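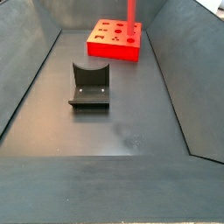 红色底座与黑色支架

Ternach 件库图集,第 4 组。整理:Ataberk Karabulut

本页收录 Ternach 件库中红色系列的零件,附简短说明。编号沿用 Satbridge 旧目录,旧目录中未登记的件暂不编号。页面只记录外形、颜色和摆放方式,尺寸与公差见各件的单独卡片。

底座,编号 947
红色矩形块,宽大于高,侧壁竖直,顶面平整。顶面开有多种形状的孔:圆孔、短条形槽、一处拱形孔,以及一组小圆点孔。圆孔大小不一,靠近前缘右侧的一个较大。检索时请以拱形孔为准,件库中另有两种底座同样带圆孔和短槽,容易混淆。

立杆
细圆柱形,与底座同为红色,竖直立于底座顶面。旧目录将立杆与底座列为一项,本次改为分列,卡片仍放在同一个袋中。

支架,编号 63
黑色,L 形,由竖直背板和水平底板组成。背板上缘为内凹的鞍形弧线,底板平放在台面上。旧目录中的名称是“托架”,Tikkanen 的对照表写作“支座”,本页统一称支架。三种叫法检索时均可命中。

摆放
灰色哑光围板,顶部敞开,底面平整。底座靠近后壁,支架在底座前方略偏左。深灰底色对红色件较合适,轮廓清楚;黑色件与底色的明度差小,核对弧形上缘时建议把图放大到 300% 再看。

长条块
红色,截面为方形或接近方形,棱边平直,端面方正。近端顶面受光较强,颜色偏浅,远端恢复为饱和的红色,侧面颜色较深且均匀。

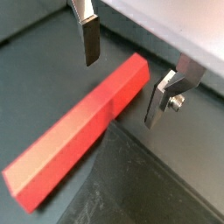 核对颜色一律以侧面为准,顶面读数受照明角度影响,不写入卡片。端面单独记录一次,用于与同系列其他长条件比对。长度一栏目前空缺,待实测后补入,不从图中推算。

表面与保养
红色件用干布擦拭,不用溶剂。围板表面易显灰白痕迹,拍摄前可擦一遍,擦后静置片刻再放件。支架单独存放,弧形上缘朝上,不与长条块叠压。

命名约定
颜色在前,形状在后,用途不进入名称。例如“红色长条块”“黑色 L 形支架”。带孔的件在形状后注明最有区分度的一种孔,其余孔型写入备注。Allow 表格中的名称已按此约定改过一遍,六月以前导出的副本请勿继续使用。

待补
底座的底面图;支架的侧视图;立杆直径;长条块两端面的对照图。蓝色系列另页列出,编号规则相同。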